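Dec 5, 2023. Vuver bench notes, dish stacking

Long evening at the shared shop, and a pleasant one. Both arms are on the small table with the beige mat, and we're back on bowls.

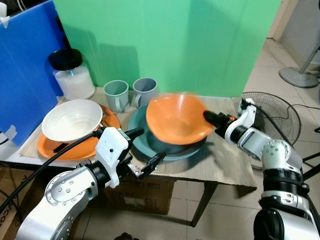
Right arm

It leans on the rim of the orange bowl and tips it over the teal dish. I'd like to try 2 mm higher on the approach, Maite, if you get in before me.

Comments

Gwenllian Parry: Try the mugs next, please!

Aurelio Paredes: Slow the wrist by almost 30 percent first.

Last updated by Carmela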